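The Last of Leltwood

Keys back by 4. That was the deal, and it was already ten past one and Ashraful Rathnayake was sitting on the kitchen floor reading the manual for a blender.

They didn't have the blender anymore. Sold in April, along with the good chairs.

"Is that going in the truck?" Ívar said from the doorway. He had a lamp under each arm.

"It's a manual."

"So, no."

"There's a recipe in the back. For soup."

Ívar went down the stairs with the lamps. The stairs at Leltwood were bad stairs, narrow and with a turn in them, and every piece of furniture they'd ever owned had left some of itself on the wall there. Green from the bookcase. A long brown line from the bed. Thirteen years of it. The landlord would want that painted and he would want them to pay, and fine. Fine.

Manual in the recycling. Out again. Tore off the back page with the soup. Manual in the recycling.

Kitchen then. Drawers. Top drawer was done, the second drawer was tape and candles and takeout menus from a place that had closed, the third drawer was stuck like it was always stuck and you had to lift and pull and swear a little. It came out all the way this time and landed on his foot.

"What was that?" From the stairs.

"Third drawer!"

"Leave it!"

He didn't leave it. String. Batteries, probably dead. A key to something. The key was small and flat with 119 stamped on it, and he held it up to the window and tried to think what in their lives had been number 119. A locker? The pool in Kunura, when Mina was learning to swim and screamed every time the water touched her ears? You were supposed to give those back. He put it in his shirt pocket.

Mina was already gone, that was the thing, she'd taken her two suitcases and the cat and gone ahead to his sister's on the morning ferry. Fifteen and she packed like a soldier. Her room was so clean it looked like she'd never lived in it, just the four dents in the carpet where the bed had stood and a strip of tape by the light switch. He'd gone in there before breakfast and then come right out again.

One thirty-five. Bathroom, nothing, a towel. Took the towel.

Hall closet.

Oh no, the hall closet.

"Ívar!"

"What?"

"We forgot the closet."

Feet on the stairs. Ívar Ingvarsson was a large man and he'd driven for Þorgeirsson Moving half his life before his back quit, and he had a way of looking at a pile of stuff and knowing to the inch how much truck it would eat. He looked at the closet. Coats, a sled, the vacuum, an ironing board, a box of Christmas, a box that said CHRISTMAS NO, skates, three umbrellas, a fan.

"I have room for half of that," he said.

"Which half?"

"You have to tell me which half."

"I can't tell you which half, I just found out about it."

Ívar picked up the sled and looked at it and put it on the stay side. Ashraful moved it to the go side. Ívar picked up the fan. Stay. OK. Ironing board, stay, neither of them had ironed anything since the wedding, and that was Ívar's wedding. The coats went. The box of Christmas went. They both looked at CHRISTMAS NO.

"Don't open it," Ívar said.

He opened it. Lights that didn't light. An angel with no face. Every broken thing she hadn't let them throw out, his wife's handwritting on the lid, the N of the NO gone over twice. She'd been a person who kept a box of things to be fixed and then labeled it so nobody would get their hopes up.

"It's small," Ívar said after a while. "I can put it on the seat."

"You'll be sitting on the seat."

"I'll put it on my knees then. You drive."

Two fifteen. The neighbor came up and wanted to know about the curtain rods. Take the curtain rods. She wanted to know about the shelf. Take the shelf! She wanted to talk about Kunura, her cousin had lived there, terrible wind, you couldn't keep a tomato alive, and he stood holding the vacuum and nodded through all of it, and then she hugged him around the vacuum and went home with the rods.

Bills on the counter. The last electric, 199, paid. He'd said two hundred fifty for the couch and the boy who came for it had had a hundred and a girlfriend with wet hair, so, a hundred. It was sitting under a mug. He put the money in his pocket with the key. Put the mug in his coat. The other mugs were all at the bottom of a box called KITCHEN 2 and KITCHEN 2 was behind the mattress and the mattress was behind everything.

"Rathnayake!" Ívar, out on the street now. "I'm closing it!"

"Two minutes!"

"You said that at the closet!"

He did the windows. Checked the stove, off. Checked it again. It felt like you should say something to a place but what came out was "right," and then "right" again in Mina's room, and then he remembered the balcony.

The balcony had the geranium, dead, and the bag of soil, and behind the door the junk. Everything that had ever come up from the yard in a kid's hand and got told to stay outside. He'd meant to go through it in March. He'd meant to go through it every March. Ten to three by the church, plus the drive across town to the landlord's office, plus traffic, plus Ívar needing to eat or he got mean.

He called her. It rang a long time.

"Are you done?" Mina said. Wind all over the phone. She was on the deck of the Hurness ferry still, or on the pier.

"Nearly. The balcony."

"Oh my god, Dad."

"Do you want any of it?"

"No. I don't know. What's there?"

"Everything's there."

"Then no." And a gull, very close, and her yelling at the gull. Then, "Wait. Is the dolphin there?"

"What dolphin?"

"The fish."

"Which is it, a dolphin or a fish?"

"Dad, you KNOW which one."

He did know which one. They'd had this fight when she was four, in the bath, and again in the car, and her mother had ruled on it and he could not for the life of him remember which way.

"I'll look," he said.

"Don't miss the landlord over it."

"I'm not going to miss the landlord."

"You're going to miss the landlord," Mina said, and the gull came back, and she had to go.

No boxes left. No bags either, Ívar had used the last ones on the lamps. So he went out the back and down to the shed, where there was a big gray bin with slanted sides that had been there before they came, and he hauled it up the bad stairs himself, banging at the turn, adding gray to the wall. Put it on the old table, the one too heavy to take. And then just grabbed. No sorting. If it was small and it came to hand it went in. Two minutes, maybe three, horn going in the street.

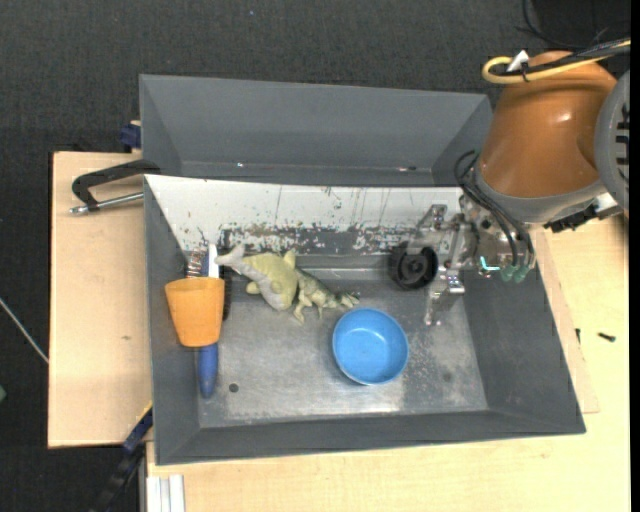 The landlord waited, as it happened, he was on the phone himself and didn't look up when the keys hit the desk. Then the road, Ívar with CHRISTMAS NO on his knees and a sandwich on top of that, and it was dark before anybody carried anything in at his sister's. Mina did the bin. Not much in it once you got past the bin. That scraped-up metal floor with the hole in it, he could hear her knuckles on it. The orange cup tipped over, with the brush stuck behind it so the blue handle stuck out one end, white and blue out the other, and some black bristle showed down the side. "Why did you bring a brush?" He didn't know why he'd brought a brush. She had gone quiet anyway, she'd found it, fat and yellow green with the pale forked tail in the air, pushed up against another of the old animals like they'd been talking the whole drive. She turned it over. Looked at the fin on top, looked at the one lower down. "Fish," she said. "Mom said dolphin," he said, and he was nearly sure she had, and Mina said no she didnt, she did not, and Ívar wanted to know from the hall where the mattress was supposed to go.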